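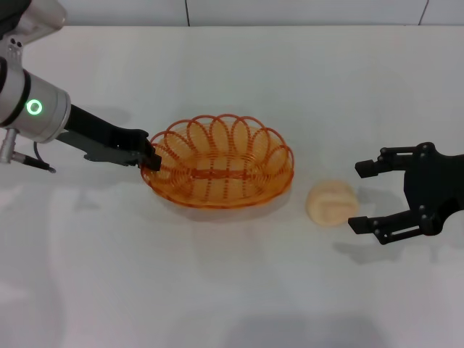

Solance Bimanual Set – data card

Viorica Nedelcu, March

Contents

This set holds the two-arm recordings made by the student robotics project at Pundham during the spring term. There is one task, "roll to basket": the left gripper steadies an empty wire basket by its rim, the right gripper picks up a bread roll from the table and places it inside. There are 146 episodes in total. Each was driven by a student operator, and no episode was generated by a policy.

The set was built for coursework. It is small, the table and background do not change, and it should not be used to make claims about picking in general. Groups wanting a varied background should use the Drenow set, which has its own card.

Task definition

Start state: basket upright on the white table, one roll to its right, right gripper open and facing the roll. The left gripper may start in contact with the basket rim or clear of it. Both starts are present and are marked in the episode table under left_start, with values "contact" and "clear".

End state: roll fully inside the basket, right gripper open and above the rim. A roll resting on the rim is a failure, even if it falls in after the stop signal.

The basket is the orange one with the looped rim. The loops matter for the left hand. Closing on a single loop lets the basket turn when the right hand touches it, and closing across two loops mostly does not. Operators were told about this after the first session, so early episodes show more basket rotation than later ones.

Splits

train: 102 episodes
validation: 11 episodes
test: 33 episodes

Splits were made by session, so no session appears in more than one split. Do not reshuffle by episode. Lighting and roll condition are close to constant within a session and a random split will give scores that are too good.

Each episode folder contains:

head/ – colour frames from the head view
joints.csv – joint positions for both arms, one row per frame
grip.csv – commanded and measured opening for each gripper
notes.txt – operator remarks, often blank

Joint angles are in radians. Gripper opening is given from 0 (closed) to 1 (fully open). Left and right always mean the robot's own left and right, which are also left and right in the head view.

Labels

Every episode carries one outcome label: success, drop, miss or abort. "Drop" means the roll left the fingers after being lifted. "Miss" means the fingers closed and the roll was never lifted. "Abort" means the operator stopped early for any reason, including cable trouble. Labels were entered by the operator and checked by a second student from the head view only. Where the two disagreed the second label was kept and the first was moved to notes.txt.

Phase marks (approach, close, lift, carry, release) are given for 49 of the training episodes. They were placed by hand and can be out by a few frames, mainly at the start of lift.

Known problems

The table surface reflects the overhead lights, and both grippers throw soft shadows on it. A colour threshold tuned on one session will pick up some shadow as object in another. The basket also puts a faint orange tint on the table beside it. Mask the tint before using orange as a basket cue.

The roll is pale and the table is white. Edge detection on the roll is weak on its lit side.

Rolls change over a session. They flatten at the pads and the crust cracks, so the measured opening at grasp gets smaller through the day. A fresh roll was used at the start of each session, but the time of any swap during a session was not logged.

There is no depth and no force reading. Contact with the rim has to be inferred from the gap between commanded and measured opening in grip.csv – this works for the right hand on the roll and is poor for the left hand on thin wire.

Baseline

The loader in tools/ was adapted from the Mohamedi coursework code and keeps its argument names. Run load_set.py with the path to the split folder. It skips aborts unless --keep-aborts is given.

The baseline predicts right arm motion only and replays a fixed left arm pose. It should be run on the "contact" starts. Results on "clear" starts have no meaning with this model.

Corrections

Send label corrections with the episode number and frame range. They are merged on Friday, and the checksum file is rebuilt at the same time, so pull both together.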